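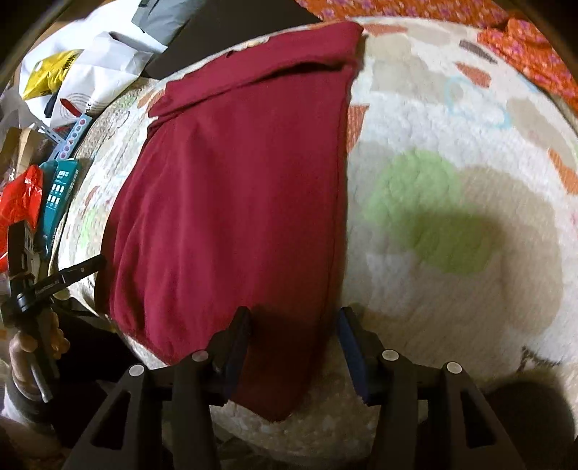

Kirance Garment Care, Nutotholm site
Staff and management meeting, March
Reading time: 2 min

Present: Yolanda Blackwood (chair), Humaira Tarar, Jawad Usmani, Areeba Gondal (minutes)
Apologies: Noman Hayat

1. Minutes of last meeting
Agreed, with one spelling corrected.

2. Folding by hand-held gripper
Humaira reported 1008 recorded folds against a target of 1000. Folders asked what happens to their hours once the Bridov folding line starts. Yolanda said no contracts will be cut this year. She could not speak for next year, and staff asked for that to be minuted.

3. Pay and breaks
Recording work stays on the normal rate for now. Jawad asked for a higher one, as it is slower and harder on the wrists. Yolanda to take this to Rana, who handles pay. Agreed that nobody records for more than 20 minutes without a break. Smaller grips requested for two of the evening staff.

4. New duties
13 people have put their names down for training on the line. Areeba asked that those who did not apply keep first choice of hand finishing shifts. Agreed. Training will be in paid time.

5. Recordings
Jawad asked if managers can use the recordings to check individual speed. Yolanda said they will not. Humaira to put this in writing and pin it up by the clock.

6. Any other business
The steam press by the back door is still leaking. Noman to chase the engineer.

Meeting closed 3.40 pm.

We use cookies to improve this site. Accept | Settings
Contact | © Kirance | Back to top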